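Bringing a packing bench arm onto your shift

These notes are for leads at Budov who are about to get a Tivik cell on their bench. The cell at Besden has run since January, and most of what follows comes from the mistakes made there.

Step 1. List the tasks before you talk about hours. Write down what each person on the bench does in a normal shift, including the jobs with no job code, such as chasing labels. Ask them to check the list.

Step 2. Rehearse in simulation. Load your own bench layout and run the pick program 25 times before anyone books floor time. Use the wrist view. Have the packers watch, as they know which parts roll and which ones snag.

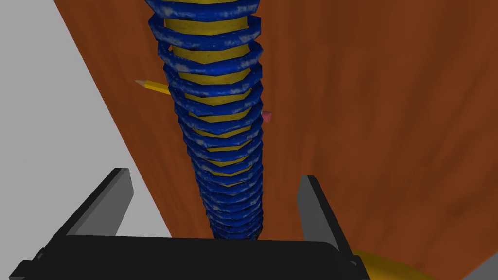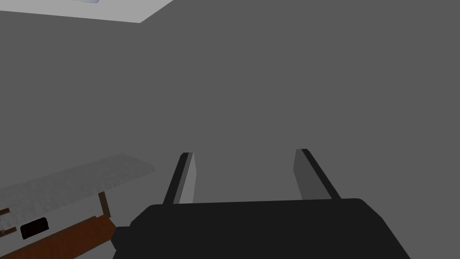

Step 3. Record every stop with a cause. At Besden the log reached 156 entries before we sorted it, and that was too late. Sort it every Friday.

Step 4. Name the minder. Someone has to clear faults, and it is skilled work. Gaëtan Riviere moved from packing to minding the cell and lost his piece-rate bonus in the first pay run. We fixed it with a flat allowance, but it should have been in his letter before he started.

Step 5. Set the rate by the people downstream. The cell can feed 3000 picks a shift. The two packers after it could not keep that up without skipping breaks, so we capped it. Put the cap in writing and keep the key with the shift lead.

Step 6. Rotate. Two hours on the cell, then a different job. Eliécer Marulanda asked for this after a week of standing in one spot, and his sore neck cleared up once we changed the roster.

Step 7. Keep hand packing alive. Run one order by hand each day so new starters learn it. When the cell was down for a morning, the Guillot order still went out on time.

Training for minders is booked through the form at the front office. Use cost code 1269 and get your manager's signature first.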